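Thread: Storm total disagreement between two gauges, same yard
Forum: Instruments and Siting

kuritz_ridge
The remnant low that came through in June gave me two storm totals I can't reconcile. Both gauges are in the same yard at an elevation of 2,214 feet. The Noma tipping bucket read 4 inches for the event. The Kuritz manual gauge beside the fence came in well short of that. I would expect a tipping bucket to read low in heavy rain, so the sign of the error is what bothers me. Both were level when I checked them the next morning.

Khalã_wx
What is the separation from the fence, and how tall is the fence? Wind on that ridge was out of the southeast for most of the event. If the manual gauge is on the lee side, it sits in the rain shadow and the catch will be low. Start with siting before you blame either instrument.

kuritz_ridge
Fence is 6 feet. The gauge is closer to it than it should be, I admit that. It was on the lee side until the wind shifted, overnight.

dewpoint_dan
Then you have your answer. Move it out to at least twice the fence height and compare again on the next event.

lowlevel_jet
I don't think that closes it. A solid fence at that distance will reduce the catch, but the shortfall should shrink after the wind shift. Do you have interval data from the tipping bucket? If the two gauges still disagree for the period after the shift, the fence isn't the main term.

kuritz_ridge
I only have one manual reading before the shift and one after. The ratio is close to the same in both periods.

lowlevel_jet
Then I would look at the bucket. Noma ships with the stop screws set at the factory and they drift. If the bucket tips early, every tip is credited with more water than it holds, and you get a high total at all rates. Do a slow drip test with a measured volume. Keep the rate low enough that you aren't losing water during the tip.

Khalã_wx
Agreed on the drip test. I would still move the manual gauge first. Changing the calibration against a badly sited reference only transfers the error.

lowlevel_jet
The drip test doesn't use the reference gauge at all. It can be done today.

Khalã_wx
Fair point. Test first, adjust nothing, then move the gauge.

cowie_station
One more thing to rule out is double counting. I had a Cowie logger with a worn reed switch, and it registered a second closure on some tips. The signature is pairs of tips with nearly the same time stamp. A daily total won't show it, so you need the raw event file.

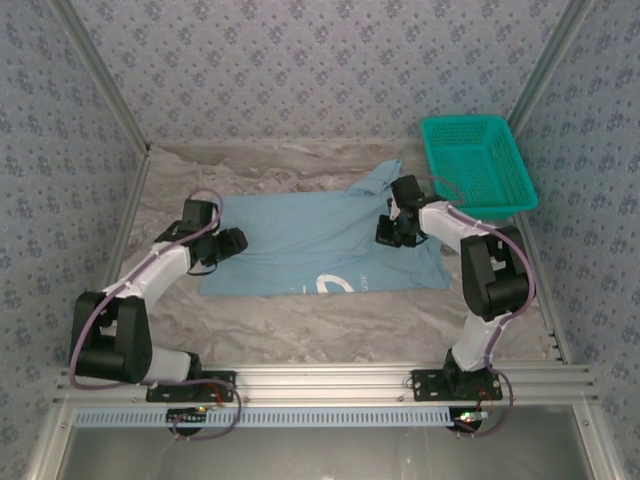 The fix on mine was a debounce setting in the logger menu, and I replaced the switch later. If your logger only stores five-minute totals, you can still catch it by tipping the bucket by hand, slowly, and comparing the count on the display with your own.

dewpoint_dan
Switch bounce would have to be frequent to explain a gap that size. I still say fence.

kuritz_ridge
Pulled the raw file. It's a Lonuso logger, and it does keep single tips. There are paired entries all through the event, most of them less than a second apart. Even at the peak rate the bucket could not have filled that fast. With the pairs removed, the total comes down most of the way to the manual gauge – the remainder could be the fence.

cowie_station
Set the debounce and repeat the hand tip test before you edit the archive. Keep the original file.

lowlevel_jet
And run the drip test anyway. I use 2,000 milliliters so that a miscounted tip doesn't matter much.

kuritz_ridge
Will do both. The manual gauge gets moved this weekend.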